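Unit 4: Reading and drawing relief by contour

Notes to accompany the lecture and the practical. Bring a soft pencil, a ruler and the Dromlow sheet.

4.1 What a contour is

A contour is a line joining points of equal height above a stated datum. The datum is usually a mean sea level fixed by observation at a tide gauge. It is a convention, and different countries use different ones, so two maps that meet at a border may disagree slightly about the height of the same hill. Before taking any height from a map, find the datum in the margin.

A contour has no width on the ground. On paper it has the width of the pen or the printing plate, and at small scales that width may cover a strip of land wide enough to hold a road. Heights read from contours should never be quoted as if they were spot heights.

Each contour closes on itself, either within the sheet or beyond its edge. Contours of different value do not cross, except at an overhang, where most mapmakers break the lower line or replace it with a cliff symbol. They may appear to merge on a vertical face.

4.2 Interval

The vertical interval is the difference in height between one contour and the next. It is constant across a sheet unless the margin says otherwise. Some sheets covering both plain and mountain use supplementary contours in the flat parts, drawn as dashes. Students often count these as full contours and arrive at a slope twice as steep as it should be.

The choice of interval depends on scale, on the range of relief and on the quality of the survey. A close interval drawn from a poor survey gives a false sense of detail. The old Sandik sheets are a case in point: the lines are smooth and handsome, but most were sketched by eye between a thin scatter of measured heights. The later edition has a wider interval and is the better map.

Index contours are drawn heavier, and carry the figures. Figures are normally placed so that their tops point uphill, which gives the direction of slope without a second reading. Some publishers place them to be read from the foot of the sheet instead. Check which rule applies before relying on it.

4.3 Spacing and slope

The horizontal distance between contours, measured at right angles to them, gives the slope. Close lines mean steep ground and wide lines mean gentle ground. Even spacing means a uniform slope.

Spacing that widens towards the top of a hill means a convex slope. A walker starting from the bottom will not see the summit for much of the climb. Spacing that tightens towards the top means a concave slope, and the summit is generally in view from the foot.

To find a gradient, divide the vertical difference by the horizontal distance, both in the same unit. Convert map distance to ground distance first. The commonest error in last year's papers was leaving one figure in millimetres on the map and the other in metres on the ground.

4.4 Standard forms

Spur. Contours bulge towards lower ground.

Valley. Contours bulge towards higher ground. Where a stream is shown, the point of each bend should lie on the stream. If it does not, either the water or the relief has been moved during drawing, and the sheet needs care.

Saddle. Two areas of high ground face each other with lower ground falling away on both other sides. The exact height of a saddle is seldom given. It lies between the highest contour that passes below it and the next one up.

Closed depression. Closed contours with ticks on the downhill side. Without the ticks a hollow and a knoll look the same. On the Yeon sheet the ticks were lost when the plates were reduced, and a row of hollows in the limestone has been copied as hills on at least 2 later maps.

Ridge. A run of long, narrow closed contours, or of nested spurs along one line. Read the figures before deciding. A long narrow trough has the same plan.

4.5 Interpolation from spot heights

Where only spot heights are available, contours must be interpolated. The procedure for the practical is as follows.

Mark the ridge lines and drainage lines lightly in pencil. Join neighbouring spot heights with straight lines, taking care that no line crosses a ridge or a stream. Divide each line in proportion to the difference in height. Mark the points where the required contour values fall. Join points of equal value with a smooth curve, bending it upstream at each drainage line. Draw the index contours first and fit the others between them.

The method assumes an even slope between neighbouring heights. This is rarely true over long distances. Where heights are sparse, dash the contour to show that its position is uncertain.

Worked case: two spot heights differ by 6 metres, and the contour wanted lies 2 metres above the lower. The contour crosses the joining line one third of the way up from the lower point. Note that the position depends on the height difference alone and is then scaled to the length of the line, whatever that may be.

4.6 Generalisation

When a map is reduced, contours must be simplified. Small bends are removed and neighbouring lines are adjusted together. Each contour should be treated as one of a family. If a re-entrant is kept on one line and removed from the next, the valley appears to stop halfway down the hillside.

The Pikham sheet shows what happens when lines are simplified one at a time by machine. Small valleys begin and end without cause, and in several places adjoining contours touch. The corrected edition was redrawn by hand over the steep ground — a slow job, but the form of the hills can be read again.

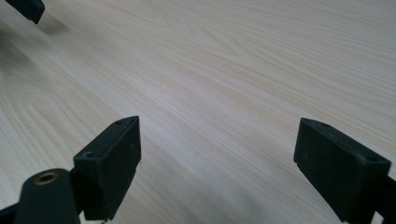

Judging form from line pattern alone is a separate skill from reading heights, and it should be practised without figures. Cover the margin and the index values on any sheet, and describe the surface from the spacing and curvature of the lines. The same exercise can be done on any surface with nested lines. On the pale wooden tabletop, the grain bends into long ovals and arches before straightening into diagonal streaks. Read as contours, the ovals would be a narrow ridge or an equally narrow trough, and without figures or ticks there is no way to choose between them. The tighter lines towards the upper right would be the steeper ground. Write both readings down, then state what further information would settle the matter.

4.7 Other ways of showing relief

Hachures are short strokes drawn down the slope, thicker or closer where it is steep. They give a strong impression of form but no heights, and on dark sheets they hide names and tracks.

Layer tints fill the space between chosen contours with colour. The usual order runs from green through yellow to brown. Readers tend to take green as fertile and brown as bare, whatever the key says, so tints should be avoided on maps where land cover also matters.

Hill shading imitates light falling from one direction, by custom the upper left. If the sheet is turned upside down, many readers see valleys as ridges. Shading is a support to contours and cannot be measured.

4.8 Practical

Work on the Dromlow sheet unless told otherwise. Show all working in pencil.

Draw a section along the marked line from the church to the quarry. State the vertical exaggeration beneath it.

Find the steepest slope crossed by the section and give its gradient as a ratio.

Interpolate contours for the plotted spot heights on the back of the sheet. Dash any line you cannot support.

Copy one hillside at half scale, simplifying the contours as a family. List the features removed.

Compare the Sandik sheet with its later edition and write a short paragraph on how the change of interval alters the apparent shape of the coast.

Hand in the section and the interpolated sheet together, with your working attached. The half-scale copy is kept for Unit 5, where it will be used as the base for placing names.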